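Service Desk > Purchasing and Equipment > Workcell 2 > Ticket 778

Subject: Replacement gripper fingers and budget for the cable handling cell
Status: Waiting for purchasing
Priority: Normal
Opened: Jan 9, 2024
Site: Estivley

Description from requester

We would like to order new fingers for the gripper in workcell 2 and we need help to choose which budget the cost belongs to. The cell was bought in September from Vostach under the equipment plan. The plan had one line for the arm and the gripper, and one line for the table. It had no line for wearing parts. I believe this was a mistake in our plan and I do not blame the supplier.

The problem is as follows. When the cell picks a cable by its end, the end turns a little between the fingers during the lift. It does not fall, but the angle is different each time, and the next step (putting the end into the test socket) stops with a position error. On thicker cables we do not see it.

What we have tried until now:

1. Cleaned both fingers with alcohol and a dry cloth. The errors were fewer for one shift and then came back.
2. Increased the closing force by one step. The rotation was less, but we found marks on the cable ends, so we put the old value back.
3. Changed the grasp point to be nearer to the end. Small improvement only.
4. Repeated the calibration of the wrist camera. No change.

From this I conclude that the flat fingers are not the correct shape for this job. The Vostach catalogue has a finger pair with a groove, which should keep a round part in one position.

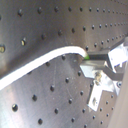 The price for the grooved pair is 900 euros, without the tax. The delivery time is 15 working days after the order is confirmed. Because we run two shifts, I would prefer to order 2 pairs at once, so one pair can stay in the drawer. If only one pair can be approved, please tell me and I will change the request.

Reply from equipment planning

Thank you for the clear list. Before we send this to purchasing I have some questions.

Did you ask Merkeo for an offer also? They are on our supplier list for gripper parts, and for this kind of order we must have a second price, even if we already know which one we want.

Is the mounting of the grooved fingers the same as the mounting you have now? In the Barajas plant they ordered fingers for a similar cell and then had to buy an adapter plate, which was not in their budget. The plate came later than the fingers and the cell waited for it.

And is the spare pair really needed this year, or can it go in the next plan?

Reply from requester

I have asked Merkeo today. They can make fingers after our drawing but they do not have a ready part. They ask for a sample of the cable and they will give a price after they have seen it. I will send them a piece with the end on it.

For the mounting, I checked the drawing on the Vostach page and compared it with the fingers on the machine. The hole pattern is the same and the screws are the same length. No adapter is needed. I have attached the drawing to this ticket.

For the spare pair, my opinion is that we need it this year. If a finger is damaged we would again wait the full delivery time, and there is no other cell in Estivley which can do this work. But I understand if the answer is no.

Reply from equipment planning

Accepted for both pairs, on condition that the Merkeo price is in the ticket before the order goes out. The cost will go to maintenance and not to the equipment plan, as the plan is already closed. For the next plan please add a separate line for fingers, pads and screws for each cell. Please also write there how long a pair lasts in your cell, because at this moment we have no number from any site.

Until the new fingers arrive, keep the closing force at the old value and use the slower lift.

Reply from requester

Understood. The slower lift is set now and the grasp point stays near the end, as in step 3. The sample for Merkeo is packed and goes with the next post. I leave the ticket open until their price has come.

Recent tickets in Purchasing and Equipment
Second table for workcell 1, request for offer
Service contract with Vostach, which parts are included
Licence for the path planning software, renewal
Barajas: adapter plate, invoice does not match the order
Storage drawers for spare screws and pads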